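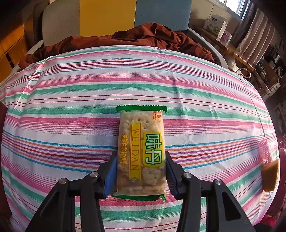
About Fitham Translation

Fitham Translation prepares technical documents in English, German and Danish. Most of our work is operating manuals, parts lists and safety sheets for makers of pumps, valves and heating plant. We do not take on legal or literary texts.

The firm was formed by the merger of two smaller offices, Jetberg and Evangelista. Jetberg handled German manuals and Evangelista kept a term bank for marine engines. Both sets of files were checked and joined, and staff now work from a single term bank.

Each job is given to one translator and one reader. The reader checks figures, units and part numbers against the source before looking at style. Jobs of more than 1000 pages are split by chapter, with one person in charge of terms throughout. 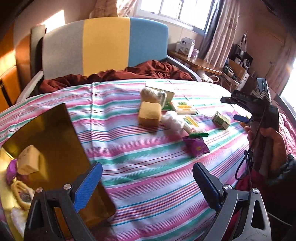 Page last changed: Oct 23, 2021

Files are accepted in most common layout formats. Scanned pages can be used, but they must be typed out first and this is charged separately. The smallest order is 800 words - shorter texts are billed at the same rate.

Our own order system, Kudberg, gives every job a number and keeps each version sent or received. Clients may ask for earlier versions at any time. Source files are deleted on written request.

The office is closed for the first two weeks of August. Orders sent during that time are entered when we reopen, in the order received.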